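Friday, August 14, 2026

# Recorder care at home, with some doubts

Most of what you read about looking after a wooden recorder was written by someone selling oil. I have played in the Clulwood consort long enough to own five of the things, and I've stopped believing about half of it.

**Oiling.** The usual rule is every month. Why every month? My pearwood tenor is soaked in wax and has never wanted any. The boxwood alto gets a thin coat of almond oil when the bore looks dull and gray, maybe twice a year. Keep oil off the block and out of the windway. Let the instrument dry for a couple of days first, oil it, leave it overnight and wipe out whatever is left. Laryea sells a "conservation blend" in a 30 ml bottle. I used one up and couldn't tell it from the almond oil in my kitchen, though I had to shake it more.

**Swabbing.** Do this after every session, with a cotton rag on a rod. Take the joints apart first. Silk looks nicer and soaks up next to nothing.

**Anti-condensation drops.** A drop of dish soap in water, three or four drops down the windway, blow it through, stand the head joint up to dry. Fenna Bosman swears by the Zatgate fluid and says it lasts a whole concert. Perhaps it does. She also warms her head joint under her arm for ten minutes beforehand, and I suspect the arm.

**Cork and thread joints.** A little cork grease, only when the joint squeaks or sticks. If a thread joint is loose, add a few turns of waxed cotton and try it again. If it's tight in July and loose in January, leave it alone! That is wood doing what wood does. People who sand a tight tenon in summer are back in winter asking about thread.

**Humidifiers.** I'm told no case should be without one. I ran an Ekau in mine for a winter with a cheap dial gauge beside it, and the needle hardly moved - the case leaks air at every seam. A bit of damp sponge in a soap box with holes punched in the lid did no worse. Keep it from touching the wood, and take it out when you see any hint of mold.

**Breaking in.** Ten minutes a day for the first week or two, then a bit longer. This one I follow, grudgingly. I've never seen proof, but I've seen a cracked head joint, and the repair bill was 533 dollars.

**The kit.** Rag, rod, grease, thread, small bottle of oil, pencil. You can buy all this in a fitted leather roll if you like. Any box with a lid will hold it - just keep the oil upright and away from your music. 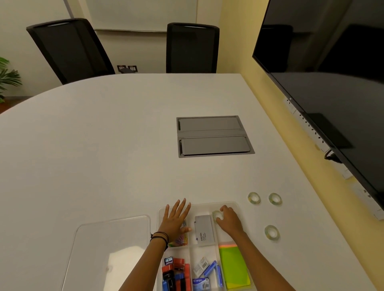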